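Home Grippers Arms Cameras Controllers Bench Notes Contact

Vakard V4 two-finger gripper, with the lit fingertip option

I've been putting off this page because I wanted to try the V4 properly before I put it in the shop, and properly means the bag test. If you've bought from me before you already know the bag test! You take a paper grocery bag, fold the rim down, tape it so it stays put, drop in soft stuff that doesn't hold its shape, and ask the gripper to go in from the top and get one thing out. It sounds like nothing. It is a miserable job for most small grippers, and it tells me more in an afternoon than any spec sheet does.

My usual bag filling is sponge, towel, plush, something thin and crumply, and a block of something. The towel is the mean one (terry cloth loves to come up with its neighbors), and anything that sits right under the folded rim is a close second, because the arm has to come in at a slant and the paper gets in the way.

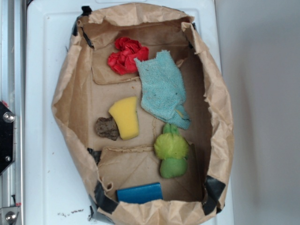
So, the gripper itself. The V4 opens to 63 mm, which is plenty for a dish sponge the short way and not quite enough for a fat plush unless you squeeze in from the side. It weighs 159 grams without the cable. My old Drinico weighs more and opens less, and I was pretty fond of the Drinico, so that stung a little. The fingers come as a pair with replaceable pads, and you swap a pad with two tiny screws and a bit of patience. Keep a magnet handy for the screws. I'm on my second set of screws.

I ran it on the same arm and the same Kopecký controller I use for everything, so you can compare it with the other gripper pages here. I didn't tidy up the cabling for it, either. If you're planning to reach down into containers, think about where your ribbon and your braided sleeve are going to hang before you think about finger force. I lost most of a morning to a loop of wire that kept wanting to be wherever the fingers were headed, and no setting on the controller is going to fix that for you.

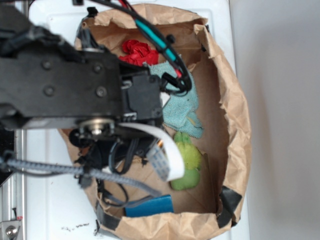 Arm over the open bag, seen from above.

Now the lit fingertips, which are the part everybody emails me about. They're an add-on, you can leave them off, and I'd say try the plain ones first if your work happens on an open table. Inside a bag it's another story, because the arm shades whatever you're reaching for and the wrist camera has to make do. With the lights at full I get glare right between the fingers, so I turned them way down and liked them a lot better. There's a dimmer value in the settings (mine goes from 0 to 600, don't ask me why 600) and I'd start low and creep up. Turn off auto exposure on the wrist camera too, or it'll hunt every time the fingers close. 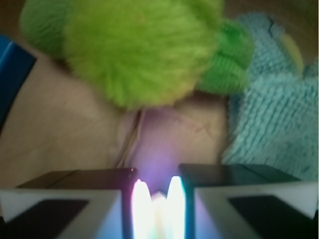

Romana Halás wrote in to say she gave up on the lit pair after a week and went back to plain fingers with a lamp clamped above the bin. Her view is that light from the fingertips flattens fuzzy things so badly that her picker can't tell towel from plush, and that I'm too easy on Vakard about it. She does like the pads, though, and wants to know if they'll ever sell them in a softer grade.

Fair enough, and I've asked about the softer pads! A lamp from above works well if your arm is skinny. Mine isn't, it blocks half of any lamp I hang up there, so I'm keeping the fingertips for now. Matúš Halás asked in January about running the V4 from a Bruderura board. You can, but you'll be making your own adapter cable, and please check the pinout twice. I sell the plug loose if you need one.

One more thing on reach. The fingers taper nicely, but the bracket above them is chunky, and on deep jobs it's the bracket that touches the paper before anything else does. I'd love a longer finger. For now I come down more steeply and leave the things by the rim until last. 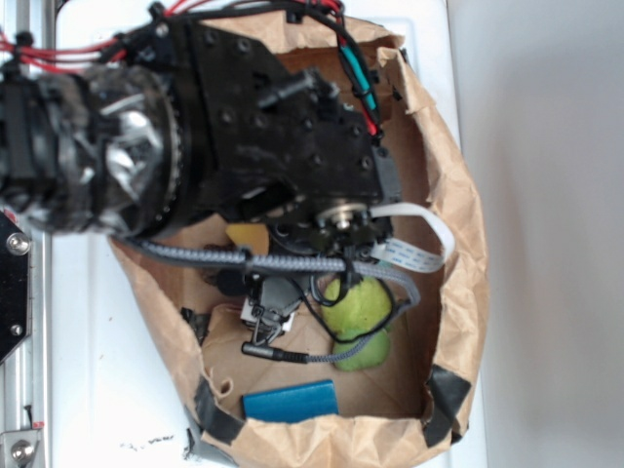

What you get in the box is the gripper, one pair of plain fingers, 4 spare pads, a short cable and the mounting screws. The lit fingers and the longer cable are separate, and so is the wrist plate, so tell me which arm you have when you order and I'll put the right one in. If you're not sure, send me a photo of your flange and I'll work it out. Returns are fine as long as the pads haven't been trimmed.

Related items
Vakard lit finger pair
Vakard spare pads, pack of 4
Drinico two-finger gripper (older style)
Kopecký arm controller
Bruderura board, bare
Braided cable sleeve, gray, by the meter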